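Plandarell pose tools: README

Last change of this file: 18 August 2018
Maintainer: Corinne Ferreira
Calibration and marker code: Alcides Moura

What is this package

Plandarell is a small set of command line programs. They take recordings made with a hand-held gripper and give back the path of the gripper in the room, together with the opening of the fingers at each time step. The output is made for people who train control policies, and it can be read directly by the Issa planner.

The package does not control any robot. For that you need the Issa driver, which has its own repository and its own README.

Install

You need Python 3.5 or newer, and OpenCV built with the contrib modules. The version of OpenCV from the system packages does not have the marker functions, so please build it or use our wheel from the Plernstead server.

pip install -r requirements.txt
python setup.py develop

After this, run pd_selftest. It needs two minutes on a normal laptop. If it stops at the step "marker_decode", your OpenCV is without contrib.

Programs

pd_import: reads a recording and writes it as a session folder.
pd_calib: computes the lens parameters from a calibration session.
pd_track: computes the camera path. This is the slow one.
pd_width: reads the markers on the gripper and computes the finger opening.
pd_export: writes the final file for Issa.

The order is important. pd_width does not need the result of pd_track, but both need the result of pd_calib.

Settings which you will probably change

max_features (default 2,000). In rooms with plain walls a higher value did not help us. It only made the tracking slower.

min_track_frames (default 60). If the tracker is lost and comes back, pieces shorter than this are thrown away.

mask_file. The gripper body is always in the view and it moves together with the camera. If you do not mask it, the tracker takes points on the body and believes that the camera stands still. The mask in masks/default.png is for the white body. Alcides drew it by hand in July and it is a little too large on the left side.

Test data

The test set comes from our office in Dundasmont and has 3,918 frames after cleaning. We kept it in one building, so please do not use it to say something general about accuracy.

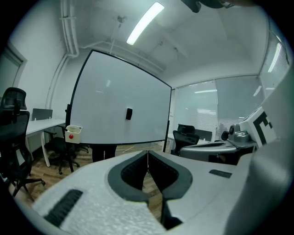
Rooms like these are harder than they look. White walls and an empty whiteboard give very few points, and glass with blinds gives points which are false, because a reflection moves in a different way than the wall behind it. People are also a problem when they walk. We do not remove them automatically. There is a branch called people_mask, but it is not ready to be merged.

Known problems

1. pd_track can jump when a bright window enters the view. Fixing the exposure before the recording helps.
2. pd_width returns the last good value when the marker is not found. It should return an empty value. Corinne is working on it.
3. pd_export fails if the session name has a space in it.
4. On machines with less memory, set chunk_size to 20.

Reporting a bug

Please send the session folder and the file track.log, also when the log looks empty to you. Write which version of OpenCV you have. Questions about the planner should go to the Issa list.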